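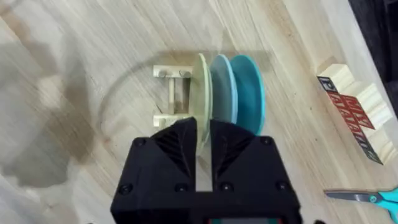 January 2023: the little boat, again

So I finally did it. I put the deposit down on the electric outboard, the Larance, and I've been walking around the house ever since with the slightly sick feeling I get after spending money, mixed in with wanting to tell everyone. My sister has heard it all twice now. You get the long version, diary.

I should go back a bit. Last May I rented one of those electric skiffs at Galindo for an afternoon, mostly to have something to do while the truck was at the shop, and I haven't been right since. It was so quiet! I could hear the reeds. I could hear a man on the far bank telling his dog off. I'd been running the old two-stroke on Purstead Lake for so many summers that I'd stopped noticing I was shouting at whoever sat in front of me, and coming home with my hands smelling of gas, and having to lie down with a headache on the really still days. And then three hours in this plain gray tub with a battery under the seat and I stepped off feeling like I'd had a nap.

Anyway. I thought about it all summer and all fall, did nothing, and then Hanneke Dierckx sold her pontoon and bought a smaller boat with a Larance on the back, and asked me out on it last week. In January. I wore two pairs of socks and the ugly hat. There was a skin of ice along the north shore, so we stayed in the middle and went up as far as the Wisturton landing and back, and she let me drive most of it.

Things I noticed, so I remember them when I start doubting myself:

The pull from a standstill is much stronger than I expected. You turn the grip and it just goes, no cough, no waiting. I nearly sat Hanneke down in the bottom of the boat and she was very gracious about it.

Top speed is nothing special. If I wanted to tow the kids on a tube I would be sad. I don't, the kids are in college and they can tow themselves.

It does whine a little when you push it. A sewing machine sort of noise. I'd read people online saying it was silent, and it isn't, but at the speed I like to putter along it's close enough that we talked the whole way in normal voices.

Reverse! I have never had a decent reverse. My old motor has to be swung all the way around by the handle, and I've hit my own dock with it more times than I'm going to write down here. With this you flip a switch and you back in like a person parking a car.

The battery is heavy. I carried it up from her dock to the garage because I wanted to know, and I had to put it down once on the steps. Doable. I wouldn't want to do it at the end of a long hot day, and I suppose I will be doing it at the end of a lot of long hot days, so I'm looking at one of those folding carts. Hanneke uses her garden wagon, but she has a paved path and I have tree roots.

The cold worried me. Hanneke says she gets less out of the battery this time of year and she charges it indoors and brings it down just before she leaves. We came back with plenty left on the little screen, but we weren't pushing it, and I did keep looking at that screen. I kept looking the way I look at the gas gauge on the long road to my mother's. Maybe that goes away with practice. I asked her and she said it took her most of a season, which I thought was a fair answer.

Then the money. The deposit is $399 and you don't get it back if you change your mind, which I knew, and read again, and knew again. The rest comes due when it ships. Capucine Brunet at the boat shop was very patient with me on the phone (I called her 3 times in one morning, I'm not proud of it) and went through which shaft length I need. I had measured the transom wrong. I'd measured from the top of the wooden pad and not from the bottom of the clamp bracket, or the other way about, I've already mixed it up, but she made me go out to the shed with the tape while she held on. It was freezing out there and the tarp dumped a whole pocket of meltwater down my sleeve. Short shaft. It's short shaft. Writing it down so I stop worrying about it.

She thinks 9 weeks, if the shipment comes when they say. That puts it before the dock goes in, so I'd have time to get the charging sorted. I want an outlet put in down at the shed in place of the orange extension cord I've been running across the grass since we moved here. I need to ask the electrician if it has to be a special one for being near the water. Also need to ask the insurance people whether they care. Also the registration, I think I have to tell the state that it's electric now, or maybe only that the horsepower changed? There's a form. There is always a form.

I haven't decided what to do with the old motor. It still runs, sort of, on the third or fourth pull, and my neighbor's boy has been eyeing it. I might give it to him with the spare prop and the gas can and let him have the headaches. Part of me wants to keep it for a backup, and then I think about where it would live, and it would live exactly where it lives now, dripping on my good paddle.

Bed soon. Tomorrow I'm going to clear out the back of the shed and see if the trailer tires have gone flat again. Must call Hanneke too, I've still got her gloves.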